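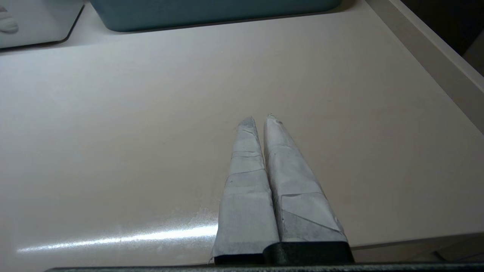 Home | Data cards | Operating rules | Changelog | Contact

# Fandside Tabletop Set: data card and collection rules

Maintained by Catarina Garcia and Domingo Durán, Riquelme lab. Questions about the rules go to Hsiu-ying Kwan.

## Contents

2270 episodes of tabletop handling, recorded from the wrist camera. Each episode has the video, joint positions, gripper opening and a one-line task text. 120 episodes are held out for testing. Don't train on them, and don't use them to pick a checkpoint.

## Finger covering

- Both fingers are wrapped before a session. Bare fingers are not accepted in this set.
- Use white or light gray covering only.
- Check the tips and the lower corners for loose edges. Small creases are fine. If a strip can catch on an object, stop and rewrap.
- Rewrap after 100 episodes even if the covering still looks good.
- Never rewrap in the middle of an episode. End it and mark it `aborted`.

## Table

- Containers start near the far edge. Keep the space in front of the gripper clear until the episode begins.
- Wipe the surface at the start of each shift. Scuffs can stay.
- Overhead lights on, blinds down. Glare on the tabletop is allowed and should not be edited out.

## Safety

- Hands stay outside the rim while the arm has power.
- Speed limit near the table is 300 mm/s. Joaquín Carrasco has to sign off on any change.
- One operator runs the arm and keeps the stop button within reach. A second person resets the objects, with the arm paused.
- Log every stop, including the ones pressed by mistake.

## Labels

Write the task text before the episode. Afterward, set `success` to yes, no or unclear. Kyung-hwa Kwak reviews the unclear ones. Please don't guess.

## Known problems

Sessions recorded at the Wanerness site used an older mount, so the finger tips sit lower in view. They are tagged `wan_old`. The Jerus converter drops this tag, so copy it over by hand.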